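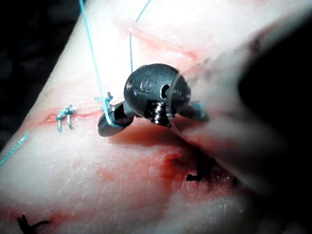 4. Mounting and setting up the display

This section covers the wall-mounted version of the Hinden teaching display. For the trolley version, go to section 5. Read the safety sheet in the accessory box before you start.

4.1 Before you begin

You will need:
Prado wall bracket and the bolts supplied with it
Stud finder, level, pencil and tape measure
Drill and socket set
Two people for the lift

CAUTION: The bracket must be fixed to solid timber, masonry or concrete. Do not hang the display from plasterboard alone.

CAUTION: Keep the display upright at all times, including while it is in the carton. Laying it flat can damage the panel and is not covered by the warranty.

4.2 Fitting the bracket

1. Mark the centre line of the display on the wall. The power outlet should sit to the left of this line and no more than 467 mm from it.

2. Measure up from the finished floor and mark the upper bolt holes at 1,089 mm for seated viewing. For a standing group, use the higher position given on the template.

3. Tape the template to the wall, check it with the level and drill the four pilot holes.

4. Bolt the bracket to the wall. Tighten the upper bolts first, then the lower bolts. Do not use an impact driver.

5. Pull down firmly on the bracket with both hands. If it moves, take it off and find another fixing point.

6. Lift the display with one person at each side and lower the rear hooks over the top rail. Swing the bottom edge in until both latches click, then fit the locking screws.

Note: Leave a gap of at least 129 mm above the cabinet for airflow. The vents along the top edge must not be covered.
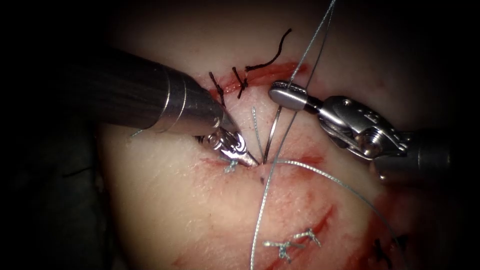 Figure 4-2. Needle driver, at left, with its points pressed into a cream-coloured pad.

4.3 Connecting power and signal

1. Turn the wall outlet off.

2. Plug the power lead into the display, then into the outlet. Do not run it through an extension lead or a power board.

3. Connect the source to HDMI 1. Use HDMI 2 only for a second source. The USB port is for service and will not charge a laptop or tablet.

4. Route the leads through the clips on the bracket and leave enough slack for the display to tilt.

5. Turn the outlet on. The standby light shows amber, then white. Start-up takes almost 18 seconds.

6. Press Source on the remote and choose the input. 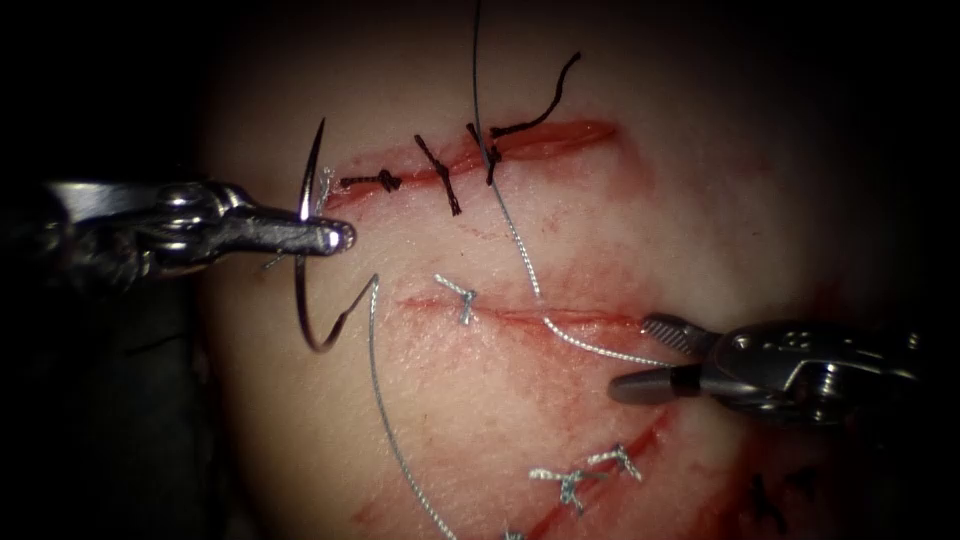

4.4 Picture settings

Let the display warm up with a picture on screen before you adjust it. Set the room lights to the level used for teaching and close the blinds.

1. Press Menu and choose Picture, then Preset. Select Teaching. The Vivid and Cinema presets lock the controls used below.

2. Turn Auto Brightness off.

3. Lower Brightness until dark areas just begin to merge, then raise it one step.

4. Lower Contrast until texture shows in the lightest areas.

5. Set Colour Temperature to Neutral. Reds should not lean toward orange.

6. Choose Save to Input. Settings are stored separately for each input and must be repeated for HDMI 2.

Note: If the edges of the picture are missing, set Overscan to Off. If there is a black border on all four sides, check the output size on the source first.

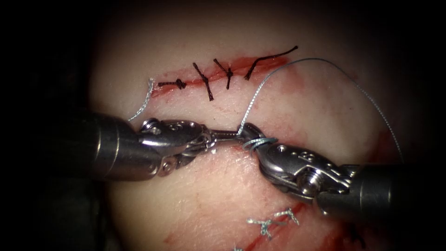
Photo: Flerside Media Library

4.5 Locking the controls

1. Hold Menu and Volume Down together until a padlock appears.

2. Enter a four-digit code and confirm it.

3. Write the code on the card inside the back cover of this manual.

The remote still works for power, source and volume while the lock is on. A lost code can be cleared only by a Pristton service agent. Quote the serial number on the lower left of the rear panel.

Section 4 revised 10/19/22. Replaces all earlier wall-mounting instructions.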